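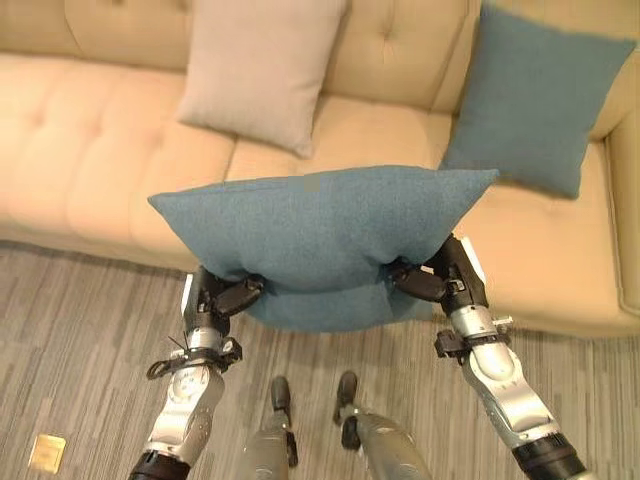 Posted 2021-05-06 by Meenakshi Maurya, Soft Furnishings Testing, Kenard

Sofa and Cushion Resetter, Part Time - Grullthorpe Test Rooms

Kenard is hiring 2 part-time resetters for the furnished test rooms at Grullthorpe. The rooms are used to assess how seating and loose cushions hold their shape and appearance under ordinary household handling. The post is paid and runs through the end of February, with possible extension.

The work consists of returning each sofa to its reference layout between trials, inspecting the covers, and recording the result. The current program covers tufted two-cushion sofas in light upholstery, fitted with throw pillows in teal and in a neutral shade. Pale covers show soil and pressure marks early, so clean hands and plain clothing without rivets or exposed zippers are required on shift.

Duties

Set throw pillows to the layout sheet for the room. The sheet gives the position of each pillow, the corner that points up, and its distance from the armrest.

Clear lint and crumbs from button tufts and seams with the soft brush supplied. Vacuum attachments are not used on tufted backs.

Check piping on the armrests for lifting or loose stitches.

Pick up pillows from the carpet, brush both faces, and log them as floor contact before they go back into use. A pillow that has been on the floor is not treated as clean stock, even if no mark is found. 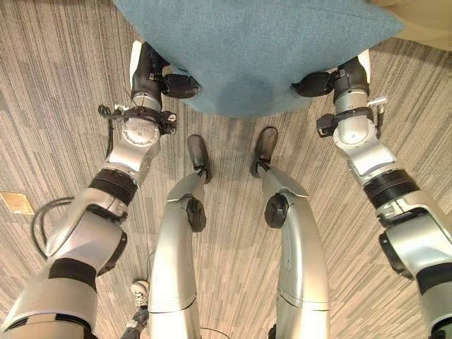
Floor contact entries go on the same form as the layout check, in the second column. Pillows with more than one entry in a shift are swapped for a spare from the rack and held for Trarell, our laundry contractor. Cover codes are written in full. Abbreviated codes have caused mismatches between the Trarell return slips and our own log, and forms that use them are sent back.

Resetters also perform the pinch check on woven pillow covers. The fabric is gathered at the center of the face, held, released, and left flat. Remaining creases are graded against the Mittal crease card kept in each room. Grades are read under the ceiling light only, with the blinds closed. A coarse weave can hold a diagonal crease longer than a plain one - do not smooth it by hand before grading. 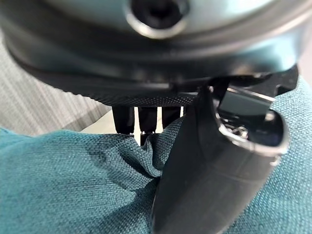
Requirements

- Able to kneel, bend, and lift a seat cushion repeatedly during a shift
- Good color vision, checked on the first day
- Legible handwriting
- No known sensitivity to textile dust

Experience in upholstery, hotel housekeeping, or furniture retail is useful but not required. Training takes place on site and is paid at the full rate.

Pay

The rate is stated in the offer letter. A completion payment of $500 is made to resetters who work all scheduled shifts in the first period.

How to apply

Send a one-page summary of work history to the Kenard hiring desk, quoting reference 814. State which shifts you can work, morning or afternoon. Applications without the reference are not sorted.

We use cookies to measure visits to this page. Accept / Manage settings

Recent listings
Fabric Store Assistant - Kenard
Laundry Route Driver - Trarell
Carpet Wear Panel, Household Participants - Grullthorpe
Sample Cutter, Evening Shift - Kenard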